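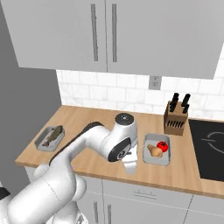
**Gripper face-off starts in the kitchen**

The robotics lab at Prollberg has kicked off its July gripper trials, and the first results are a treat! The team is running 3 hands, the Zulinach, the Zeleke and the Drolley, through 1,000 simulated kitchen pickups each, all on the same arm with the same controller.

Tomatoes and squash have been the great dividers so far. The Zeleke leads with 68 percent of its grasps held to the end of the move, and it's especially good with round food that likes to roll away. The Drolley is quicker but squeezes too hard, so its force limit is being turned down before the next batch.

Two camera positions come next, one on the wrist and one over the counter. Full logs will go up on the lab's page once the last runs are in.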